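October, 11:40 pm

Should be asleep. Writing this down first or I'll lose it, and Mme Carré wants the logs in by the end of the week and mine is two lines and a coffee ring.

So. Lab opened at four. I got there twenty past, bus again. Clotilde Carré already at the big bench with the Dernidberg kids (they get the good bench because they booked it, fine, I know, I should have booked it). We got the corner by the radiator. Ağca team across from us with their laptops all lined up like a bank. I said hi, one of them said hi.

Our gripper was still how we left it, fingers on, cable ties everywhere. Took ages to find the hex key. It was in my pencil case. Did not tell Jonah.

First hour nothing but homing. Arm would home, fine, then the wrist would come up two degrees off and every number after that was garbage. Jonah kept saying it's the offset, I kept saying it's the belt. It was the offset. He was nice about it for maybe a minute and then he wasn't. Anyway it's in the config file now with a comment next to it in capital letters so we don't do this again in front of the judges.

Then the cloth. We changed from the gray mat to the green cloth because on gray the white pieces kept blowing out with the desk lamp on, the detector just gave up. Green is SO much better. First try on green it drew a box straight away, nice and tight. I actually yelled. Clotilde looked over. But the cloth won't lie flat, it has been folded in a bag since last season and the creases don't come out, and the far end bunches up. Priya says iron it. Nobody in this club owns an iron. Priya owns an iron. She is bringing it.

Lint too. Every little dark fleck, I worry the detector is going to want to pick it up. Need a lint roller. Put on list.

Numbers for the log, so I have them somewhere: we wanted 130 grabs total before the Rirkmont round and we are at 48. That's all of today and last time put together. Not great. We're slow because after every single one somebody has to reach in and move the piece to a new spot, and then somebody argues about whether the spot is fair. Jonah thinks hard spots. Priya thinks random. I think random but I let him have a few hard ones at the edge to keep the peace.

The small white piece is the worst of the whole set. The cubes are easy now, cubes we get almost every time. But the white one is smooth on top and rounded, and if the fingers come down even a bit high they just slide over it and it squirts off across the table. Found it under the radiator once. Priya says go lower, Jonah says if we go lower we'll drag on the cloth and pull the whole sheet, and they are both right which is the problem.

What I want to try is coming in from further back with the fingers nearly shut, stop short, check the box, THEN open and go. Right now we open way too early and the fingers block half of what the wrist camera gets to look at, and the box jumps around. Did it by hand with the jog keys to see if the idea made any sense. Stopped it short and saved the wrist view. Fingers together pointing up at it, piece a little over to the right of the gap. So there's a sideways error and I could read it right there on the screen without having to guess. I like this. I think this is the thing.

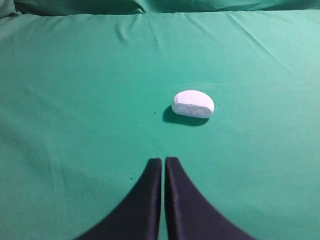
PLAN FOR NEXT TIME (copy into team log, clean up spelling)

Write the stop-and-check step properly. Me. No jogging by hand, it has to be in the code or it doesn't count, Clotilde was clear on that.

Fix the sideways error before opening. Small moves only. Last time we let it correct in one big jump and it went past and came back and went past again, like somebody parking a truck.

Cap it at 5 tries, then give up and go home position. Under the Rirkmont rules you lose less for skipping a piece then for running out the clock. Jonah read this out loud to us in a voice.

Iron. Lint roller. Clips for the far end of the cloth, the big black ones from the art room if they'll let us.

Move the lamp. The shadow goes down toward the left of the piece and I have a feeling the box is eating some of it, which would put the center off. Don't know that for sure. Test with the lamp on the other side and compare, same spot, same piece. Easy test, should have done it weeks ago.

Ask Clotilde about the finger pads. Sketholm have some kind of soft strip on theirs, I saw it at the scrimmage, and they don't drop anything. Is that allowed? I think it's allowed. If it's allowed I want it. The foam from the old kneepads in the closet might do.

Later, still awake

Should say what Clotilde said at the end because I was annoyed and now I'm less annoyed. She came by when we were packing up and asked how many and I told her and she didn't make the face. She asked what we'd changed. I said cloth, offset, and I told her about the stopping short idea, kind of fast, I was talking too much. She had me pull up the saved view and looked at it for a while. Then she said write down why you stopped where you stopped. I said it just looked right. She said ok, so write down what looked right.

Tried on the bus. Harder than I thought it'd be. Close enough that the piece isn't tiny, far enough that the finger tips aren't over it. Both tips in view so you can see the gap between them. That's three things I guess. Turning it into an actual distance is tomorrow's problem, Jonah has the calipers.

Also she said our notes are better than Dernidberg's. She might say that to everybody. Didn't ask.

Jonah and me ok I think. He sent me the offset line at 10 with a little trophy next to it. I sent back the hex key confession. He already knew.

Things I owe: Priya two dollars for chips. Ağca's long USB cable, it's in my bag, I have no idea how it got in my bag, give it back BEFORE they notice. Permission slip for Rirkmont, mom has to sign, it's on the fridge under the pizza magnet. History reading. Did not do the history reading.

If the stop-and-check works we could do maybe twice as many in an afternoon becuase we wouldn't be crawling around looking for the piece. Then we'd make the number. If it doesn't work we go back to coming straight down and practice the cubes and hope the draw is kind to us.

Phone at 6 percent. Charger is downstairs. Going.

2 comments | 5 likes | Share

Contact the author | © Corner Bench Log | Back to top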